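Reading time: 4 min

We use cookies to remember your settings. By continuing to browse you accept our cookie notice.

Water use and color loss in the laundering of dyed table linen

1. Background

Restaurants that rent their table linen usually have no say in how it is washed. The rental contract states a delivery interval and a price per piece, and the wash program is left to the laundry. This project compared two programs used for dyed cotton napkins at Vekusance, a mid-sized laundry serving restaurants and small hotels. The question was how much water the shorter program saves and whether color loss is affected.

2. Method

All test pieces were plain-weave cotton with a fabric weight of 220 grams per square meter, bought new from Flulari in one dye lot. Half were assigned to the standard program (prewash, main wash, three rinses) and half to the short program (main wash, two rinses). Both used the same Brinkmann washer and the same detergent dose. Main wash temperature was 60 °C throughout.

Water consumption was read from the inlet meter before and after each load. Color was measured with a Vasari handheld colorimeter at the center of each piece, after ironing, with the cloth folded in four so that the surface below did not influence the reading. The trial ran through May and ended after 90 cycles per program.

3. Results

Mean water consumption was 1463 liters per load for the standard program and 793 liters for the short program, a saving of 46 percent. Most of the difference comes from the prewash and the first rinse, which both run at a high water level.

Color loss was fastest in the first ten cycles for both groups and then leveled off. The final difference between groups was smaller than the spread within either group. Red pieces faded more than blue ones under both programs. Hem shrinkage was not measured, although puckering along the hems was noted on pieces from both groups. 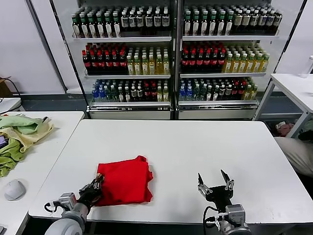

Report and measurements: Maren Oduya

4. Discussion

The short program is suitable for lightly soiled napkins. It should not be applied to tablecloths without further testing, as grease stains were not part of the trial. Residual detergent was checked only by pH of the last rinse, and a conductivity reading would have been more reliable.

The meter resolution is one liter and does not affect the comparison. Load weight varied between runs and was not corrected for.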